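19th October

Every June or so somebody forwards me another article saying the housework robot is nearly ready, and every time I go look at what the thing can do. I run a small packing floor in Falldale and I have two kids, so I'd be the easiest sale in the state.

The last pitch came from an outfit called Grenden. Their brochure quoted 508 trial runs of "household tidying" with 77 failures. My youngest fails less than that at putting her socks away, and she's trying to fail. Nowhere does it say what counted as tidying. If it means nudging a toy from one spot to another on a clear surface, fine, but my kitchen counter has mail on it, and a wet sponge, and a bag of rice with a hole in the corner.

What the research work mostly looks like is colored shapes on a board - green with green, red with red, a star, a heart, a triangle, lots of open space between the groups.
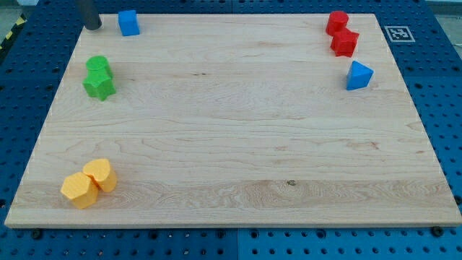
I don't say it's easy. I'm told pushing a block where you want it is hard for an arm, and I believe it. But my packers handle torn cartons and lids that don't match, and they do it while talking about the game. Clornance wanted a deposit from me on a machine for that job. I asked them to run it on one pallet of our returns first, with me standing there. I'm still waiting for a date.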